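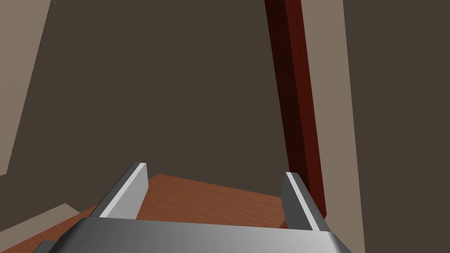
**Pack line cells – who's running them, what happened to your people?**

**dockside_mel**
Wastbridge here, second shift. We get two Indimel arms on the pack line in December. Mgmt says no layoffs, "redeployment". Heard that before. Anyone been thru it? What did your day look like after?

**ursu_tom**
Been thru it at Ursu. Nobody got cut the first year, true. But when people quit they didn't backfill. We were 6 on the line, now it's me and a kid from temp.
Work's easier on the back. Way harder on the head. You're waiting for a fault all night.

**Salvador Coelho**
Disagree a bit. I was a packer nine years, now I'm cell tech on the same floor. They ran everything in sim first, then let us sit in on it. I'd ask for that. We caught stuff the integrator missed – they had the reach-in side facing the forklift lane.
Shoulder stopped hurting by spring. Not nothing.

**dockside_mel**
did you get a raise for cell tech or just the title

**Salvador Coelho**
Raise. Small. Had to ask twice

**ursu_tom**
Good for you but there's one cell tech per shift. What about everyone else? Math doesn't work.

**kettlebell99**
^ this. Also watch the rate. Ours was 200 cases an hour by hand, they set the cell at 369, and guess who feeds it. A person. Feeding at 369. My wrists are worse than before.

**Salvador Coelho**
ok 369 with one feeder is nuts. That's a staffing problem, you should have two on infeed.

**kettlebell99**
tell my supervisor lol

**pallet_rat**
Sim stuff is sales if you ask me. Boxes in there are perfect. Ours come in crushed, damp, tape hanging off. First week the Tadau cell dropped more than I did in a year

**Salvador Coelho**
So bring that up while it's still in sim. Make them load bad boxes. We did, took a week of nagging, they changed the fingers.

**dockside_mel**
Useful. What do I get in writing? Meeting's thursday

**ursu_tom**
Backfill. Who gets trained and how they pick – seniority or whoever the lead likes. Retraining on the clock, not after shift. Rate per feeder, not per cell.

**kettlebell99**
And who can hit stop without getting written up. We had a guy get talked to over that. Seriuosly.

**pallet_rat**
They offered us up to 2000 for finishing the training. "Up to" doing a lot of work there. Get the number

**dockside_mel**
ok writing all this down. Steward's coming w me. Will post what they say

**Salvador Coelho**
Ask about nights too. Our tech coverage was days only at first, nights just sat there when it faulted then got yelled at for the count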